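Ticket 239: Lamp in the back bedroom goes off when it feels like it
Parthorpe house log
Opened 2020-03-07
Status: Closed (reopened once, see below)

E-mail this | Print | 14 shares

PROBLEM AS REPORTED

Brass table lamp on the nightstand in the back bedroom, the Stitis with the gray drum shade. Comes on when asked. Stays on for a while. Then goes off, usually when the guest has reached the good part of the chapter. Comes back by itself, or after a smack to the base, or after the guest has given up and gone to sleep, in which case it comes back at full strength.

Guest rated the stay highly in all other respects but used the word "haunted."

STEP 1. REPRODUCE THE FAULT

Sat on the bed with a book. Lamp on. Read 2 pages. Lamp still on. Read a whole chapter, with the lamp on and in excellent health. Got up to write "cannot reproduce" and it went off as my weight left the mattress.

Sat back down. On.

Noted this as a finding. Did not enjoy noting it.

STEP 2. THE BULB

The first thing anybody will tell you is to change the bulb, so I changed the bulb. Old one was a 9 watt LED, new one is a 9 watt LED from the same box. Same behavior. The old bulb has since been running in the hall without complaint and I owe it an apology.

STEP 3. THE CORD

There is more cord back here than one lamp has any right to. It lives in a coil on top of the nightstand, behind the base, where it has settled in like a cat. The nightstand is a nice plain thing, honey-colored wood with a white drawer and an open shelf underneath. The shelf would be the sensible place for surplus cord. The shelf has nothing on it. The cord stays on top, where it can be admired.

Ran the lamp cable through my fingers from base to plug. No nicks, no flat spots, no teeth marks. Wiggled it at the base: nothing. Wiggled it at the plug: nothing. Swore at it: went off, but I think I had leaned on something. 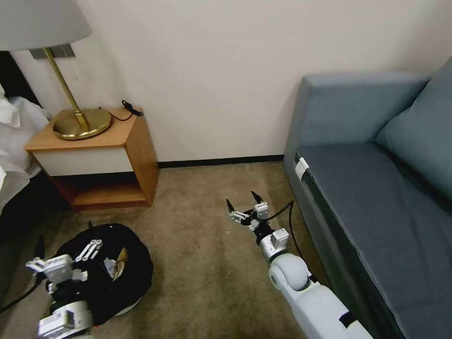

Hélène MacDonald: Before you take the lamp to pieces, try it in a different outlet. You always start with the thing that has the most screws.

This is unfair and also what I was about to do. Screwdriver returned to drawer.

STEP 4. A DIFFERENT OUTLET

Carried the lamp to the kitchen and plugged it in beside the toaster. Ran it for 90 minutes. Jumped up and down near it. Opened and closed the oven door with feeling. It did not so much as blink.

Brought it back to the bedroom, plugged it in where it came from, and it went off before I had let go of the shade. So the lamp is innocent and the room did it.

STEP 5. THE ROOM

Working theory at this point: something moves when a person gets on or off the bed, and whatever moves is nudging the plug. The gap between the bed and the nightstand is not generous. Got down on the carpet with a flashlight. Found:

- one sock, not mine
- the plug, sitting in the socket at the sort of angle you see on old fence posts
- the bed leg, close enough to the cable to be on first-name terms

Every time somebody sits down, the mattress sags a hair, the bed shifts toward the nightstand, and the cable gets pushed up so the plug makes contact. Stand up and it droops again. The smack to the base presumably did the same job from the other end.

STEP 6. THE FIX, FIRST ATTEMPT

Pulled the bed over by the width of my hand. Pushed the plug in all the way. It went in nicely and then eased itself back out, very slowly, like somebody leaving a party.

Considered sending everyone who wants to read over to the sofa. It is a perfectly good sofa, an Avasov in blue-gray with a fat back cushion, and it's right there against the same wall. It also has no lamp, so this would be moving the problem to a softer place. I did sit on it for a bit to think. The little white label at the front corner of the seat is still on, and I left it on, having opened enough tickets for one day.

Wrote to Masri, who did the wiring here, and described the plug.

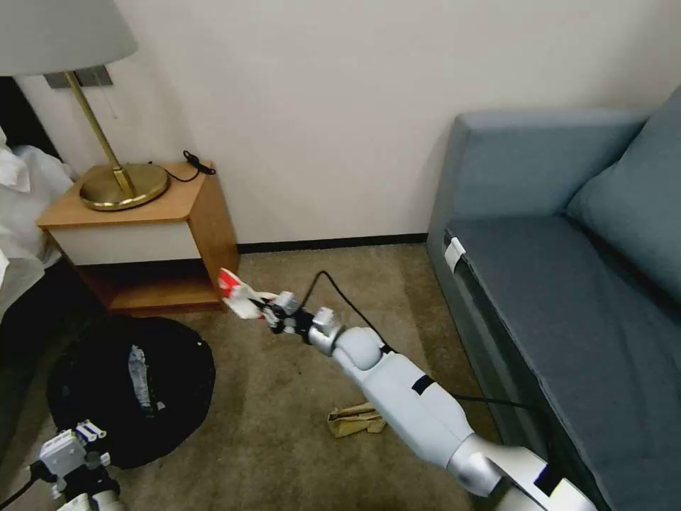
Masri wrote back that the contacts inside the socket were worn out, that no amount of pushing would cure it, and that I was to stop using it until the socket had been replaced, "today, please, and don't put tape on it."

I had not mentioned tape. There was some tape.

STEP 7. THE FIX, SECOND ATTEMPT

Tape removed. Breaker off for that circuit until the visit. Socket swapped by Masri in less time than it had taken me to find the flashlight. Old one came out a bit brown on one side, so I'm glad I asked and slightly less glad I spent an evening bouncing on the mattress to make it work.

Plug now goes in and stays in. Bed left where I had pulled it to. Sat, stood, sat, stood, read three chapters. Lamp on throughout. Closed.

REOPENED IN MAY

Guest reports lamp will not come on at all. Bulb had been borrowed for the hall. Closed.

Comments (4)

dormouse_k
We had the same thing with a hair dryer. If a plug falls out by itself the socket is finished, don't wait for the brown part.

Hélène MacDonald
For the record I said outlet in step 3.

Perrin
Whose sock was it?

dormouse_k
Also please put the cord on the shelf.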